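Home | Kitchen | Table | Fruit | Questions

Fruit and Roots on the Table: Your Questions

Reading time: 2 minutes
Last updated: 22 September 2026 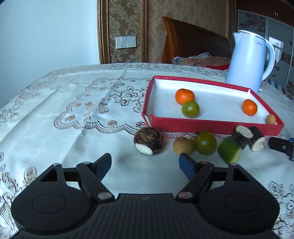 Mandarins in the red tray, taro and potato on the embroidered cloth.

These questions came to us from the readers of the Dunum household pages. The answers are written by Surachet Chaiyaporn.

Can I keep taro in the refrigerator?
I do not recommend it for the whole root. Put it in a dark and airy place and use it within 6 days. When you have cut it, wrap the cut end, put it in the refrigerator and cook it soon.

Must taro be cooked?
Yes, always. Raw taro makes the mouth and throat itch. I boil pieces for 25 minutes and test them with a fork. If your hands are sensitive, please wear gloves for the peeling.

My citrus fruit is half green. Is it not ripe?
It can be ripe. Some kinds stay green on the skin and are sweet inside. Take the one that feels heavy in the hand.

Which fruit goes in the tray, and which stays out?
In our home the tray is for fruit that we eat with the fingers, such as mandarins and longans. Roots and cut gourd wait on the table only until cooking starts. A low tray is good because the fruit lies in one layer and a soft one is found quickly.

How long does cut melon or gourd keep?
Cover the cut face well and keep it cold. I use mine in two days. Do not leave it out through a warm afternoon.

How do I protect an embroidered tablecloth?
Brush the soil from the roots first, outside or over the sink. For a juice stain, use cold water at once and press with a towel. Do not rub, the threads will lift. My cloth from Brekke I wash by hand, two times in a year, the first time in May.

May the electric kettle stand on the same table?
Yes, if the table is steady and the cord does not hang where a child can pull it. Leave some space between the kettle and the fruit, so the steam does not reach it.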